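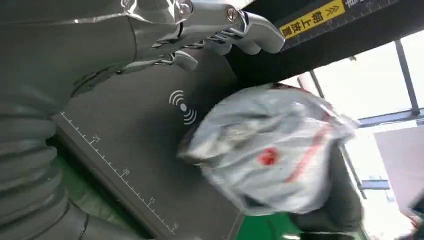
The woman who runs the quilting evenings at the Marnmont Library started with a sewing machine she didn't know how to thread. "I had the manual open on my knees and I was crying with laughter," she says. "I'd bought it for curtains! I never did make the curtains."

What she made was a quilt, a small one in greens and browns that she now calls the swamp. It still hangs over the back of her couch, and she won't hear a word against it. The corners don't meet and one border is wider than the other three, but she learned to press seams on that quilt, and pressing is the thing she goes on about most when new people come in. "Press, don't iron. Set it down, lift it up. If you push the iron around you stretch the fabric, and then you wonder why your block looks like a potato chip."

The group meets at 7 p.m. in the upstairs room, and on a good night there are 20 people around the tables, some with machines and some sewing by hand. She loves the hand sewers. A few are doing English paper piecing, where you baste the fabric over little paper hexagons and whipstitch them together, and one member has been working on the same bedspread for 9 years. "She's past 1,000 hexagons and she's still cheerful about it. I asked her when it would be done and she said, why, are you cold?"

Right now everybody is busy with the Jolholm, a block the group worked out for itself last winter from a photo of a tiled floor. It is a star inside a square inside another star (she draws it for me on the back of a receipt, twice, because the first one goes wrong), and it uses up scraps beautifully. The plan is a shared quilt of 128 blocks to hang in the stairwell by July. 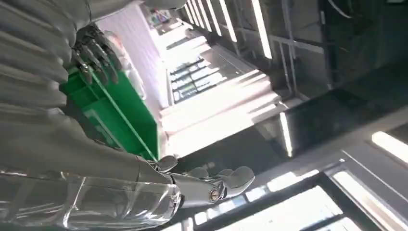 "We said any color you like as long as the center is yellow," she says. "That was the only rule, and we argued over it for two whole evenings. What's yellow? Is mustard yellow? I said mustard is in. I've got a lot of mustard."

Most of her fabric comes from Lehner, the shop on the way out of town, where she goes through the remnant bin before she lets herself look at the bolts. Thread she buys on big cones from Erner, always the same pale gray, which disappears into almost anything. She has tried matching thread to fabric and gave it up as a waste of a good afternoon.

I ask what a beginner should make first, and she answers before I've finished. A table runner! Straight strips, no points to match, and you get to practice the binding, the part people dread. "Cut it two and a half inches wide, fold it in half, and go slowly at the corners. Stop a quarter inch before the end, turn, and carry on. Do four corners and you know how to do it."

Bring scissors and whatever fabric you have, she says. There are two spare machines in the cupboard, and somebody will show you how to thread them.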